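HOME ORGANIZATION, UNIT 3
Handout: Clearing a Work Table
Revised 30 Mar 2019

Most advice on this subject comes from people who sell bins. Read it with that in mind. The Vestgate method, which you were assigned for today, claims that any table can be cleared for good in 10 minutes. Page 57 is where the claim is made, and no page is given over to testing it.

What the method asks you to do
Take everything off. Sort by use. Put back only what was used in the last day.

Where I have doubts
"Used in the last day" is a poor rule for a shared table. An eraser may sit for a week and still belong there. The rule also says nothing about small odd things, the ones with no set place, and those are most of what ends up on a table.

The open bin gets too much credit. A bin at the end of a table does make the surface look clear. Whether anything has been sorted is another matter. Before you praise a bin, look inside it.

Round objects get one line in the book ("contain them"). Fine, but in what? An egg shape will rest on a flat top until someone bumps the table. A shallow tray would do, and the book never mentions one.

For next time
Pick one table you share with other people. List what is on it and write down where each thing should go, then check the list again in 3 days. Bring both versions, including any item you could not place.
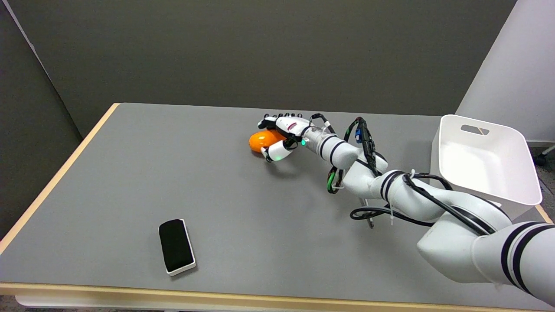
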